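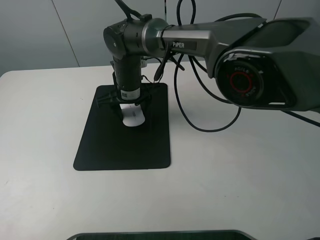
十二月,上午九点多开工

先把昨天欠的补上。PiPER 这台的零位又跑了,跑得不多,夹爪落到黑垫子上方的时候肉眼就能看出往左偏。我本来以为是垫子被谁蹭了,结果垫子四个角的铅笔记号都对得上,那就只能是臂的问题了。Fitriani 说上周她收尾的时候断过一次电,臂是自己垂下去的,没扶。行吧,破案一半。

重新标零花了一上午。顺序写一下,省得下回又翻聊天记录:先把夹爪里的东西拿走,臂摆到收拢位,断使能,手托着前臂等它软下来(一定要托!),再一个关节一个关节地对刻线。二关节和三关节最烦,互相带着走,对完一个另一个就歪一点点,我来回弄了三遍。五关节倒是一次就过。标完跑 Killum 那套点位检查,21 个点全走一遍,有两个点超差,都在垫子远端那一侧。把三关节又抠了一下,再跑,全绿。

然后是线。老实讲这台的线我看不顺眼很久了。从上面垂下来的那根黑线绕的圈太大,在桌面上拖着扫过去,腕部往右转到头的时候还会被带着走。Warrick 的意见是圈大总比圈小好,圈小了转到极限会扯接头,这个我同意,可是拖在桌上磨外皮我也不放心呀。今天先试了个折中的:在上臂靠肘那头加一条魔术贴,松松地套住,不勒死,留的余量让六关节正反都能转到头。试了五个来回,没有扯的感觉。不过套上以后腕部抬高时线会鼓出来一坨,挡到顶上那个相机的视野。后来又拆了,拍照之前就恢复原样。等 Odo 那边的弹簧吊钩到了再弄,现在先这么着。

腕模块下面吊着的那个小插头还是没接。那是给 Steinarsdóttir 的力传感器留的,传感器还在返修,单号尾数 3737,邮件我问过一次,没回。插头先空着,但是要记得包一下!我下午剪了一小段热缩管准备套上去,没吹,只是套,到时候一拔就下来。写到这里的时候还没套,热缩管在我工具盒的盖子上,别当垃圾扫了。

夹爪这边:手指张合清过一遍,导轨里有一点灰和黑色的细屑,像是垫子上磨下来的。用无尘布加一点点异丙醇擦的,没上油。上次有人上了油(不是我),结果粘灰粘得一塌糊涂,擦了半天。空载开合 38 次,声音均匀,没有之前那种“咔”的一下。夹持力的参数没动,还是老值。

前臂上那个条码贴纸千万别撕,也别拿酒精擦。Ovetside 盘点的时候就扫它,字很小,糊了就得重新申请,流程长得要命。我擦夹爪的时候专门拿纸胶带把它盖住了,擦完揭掉,没带起边。

下午跑抓取。目标还是那个白色的小件,放在垫子中间,夹爪从正上方下去。标零之后第一轮就很舒服,下探的位置正,手指两边的间隙看着差不多一样宽。偏一点放也能抓起来,再偏就不行了,这个跟视觉那边的阈值有关,和臂没关系,我没去碰。有一次它停在目标上方不动了,我以为又卡了,一看是我自己把单步模式开着没关……

还有个没弄明白的:大关节那边,就是带红圈的黑盖子那个,跑久了以后摸上去比昨天热一些。也可能是今天跑得密。没报警,电流曲线看着也平。我把今天的曲线存到共享盘里了,文件名后面加了“标零后”,明天早上冷机先录一条对比。如果冷机电流就偏高,那得拆盖子看看,拆之前叫我一声,我想在场。

留给下一个人的:
关机前把臂收回收拢位,托住再断电。真的,托住。
垫子别挪,铅笔记号淡了就描一下。
点位检查的结果贴在本子后面,两张,超差那张我也留着没扔。
小号内六角又少了一把,谁拿去拧相机支架了麻烦还回来。

Fitriani 问桌面要不要也铺一层深色的,白桌面反光,视觉那边偶尔会闹脾气。我觉得可以试,但等传感器装好以后再说,不然一次改两样东西,出了问题又不知道怪谁。她说那她先去量尺寸。

五点收工前又跑了一遍点位,还是全绿。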